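Speaker notes - "Stuff: living in a small flat without losing your mind"
Vutport Library, September, evening series

Start when the urn stops hissing. Slide 1 is just the title. Leave it up while people find seats.

Opening. I have lived in 43 square metres for four years. Before that I had a house with a shed, and the shed had a shed. Ask who has moved to something smaller lately. Ask who has opened all the boxes. Wait for the guilty laugh.

First point: furniture that claims to fold. Every catalogue has a couple at a table that becomes a bed that becomes a bookshelf. The couple never have any plates. Tell the Cedard desk story (keep it short, last time it ran to ten minutes and I got cross all over again). Moral, if anyone wants one: if it takes two people and a spanner, it stays in the position you first put it in, forever.

Second point: laundry. Go slowly, it's what people came for. The average flat has room for a dryer or a hallway. Clothes take up no space in a drawer and the whole lounge room once washed. Cover the over-door rail, the balcony rules at my building (two pages, laminated) and the freestanding rack. Say what I look for in a rack: feet that don't catch your toes, and joints you can get replacements for. 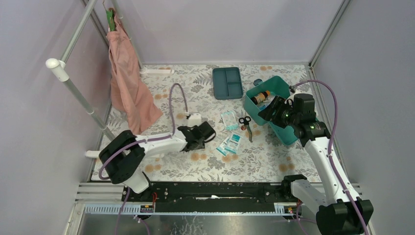
Slide 6. Tube rack, white fittings. Patterned cloth underneath.

Ask for a show of hands on clothes horses versus airers. It's the same object, but Tseng Street people say airer and will not be moved.

Third point: the things you keep because they're small. A big thing has to justify itself every time you walk into it. A small thing can hide for a decade. Sample sizes, spare buttons, sachets, the key to the old shed's shed. I emptied one kitchen drawer for this talk and got 70 items, 32 of which I couldn't name. I put most of them back.

Pause for water.
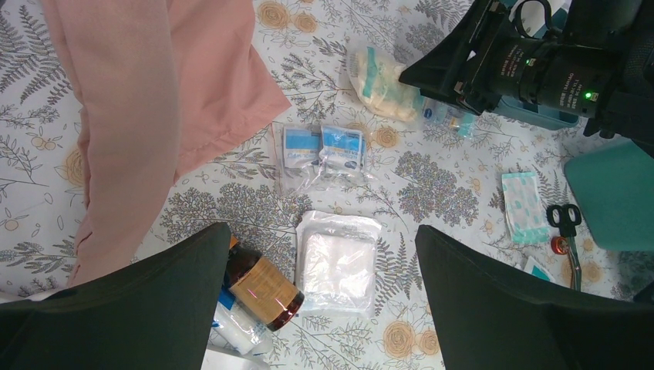
Slide 9. Two sachets in a clear bag, pink cloth at upper left.

My rule is one tin. When the tin is full, something leaves before something enters. I have broken this rule twice, and there is now a second tin, but I don't dwell on it in public.

Fourth point: the storage unit. Mention Kemier and what I was paying them each month to look after a rowing machine. Don't do the rowing machine impression if the front row is close.

Questions until 8.30. Someone will ask about vacuum bags. They work until you want a jumper.

Handout is by the door. One page, so you can throw it out.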